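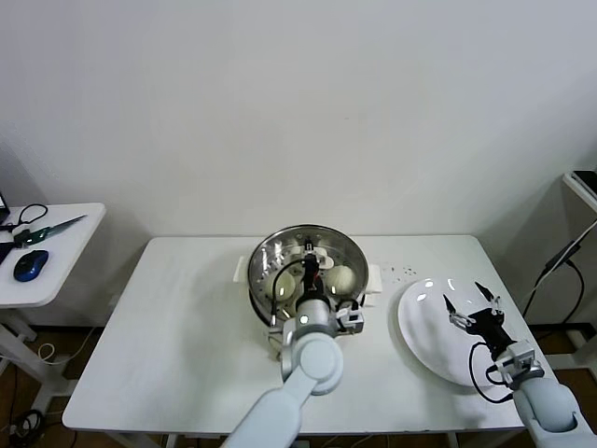

Steamers and serving ware, Vencombe test kitchen, 2018-02-07. Entries are grouped by vessel, and the catalog number for this group is 2646. The stainless-steel pot has a side handle in white plastic on each rim – the perforated tray inside carries round buns, with a white oval plate to the right for serving. Dough weights were logged by Ohemaa Amoah. Batch size was 800 grams, steaming time 11 minutes, lid vented for the last 2.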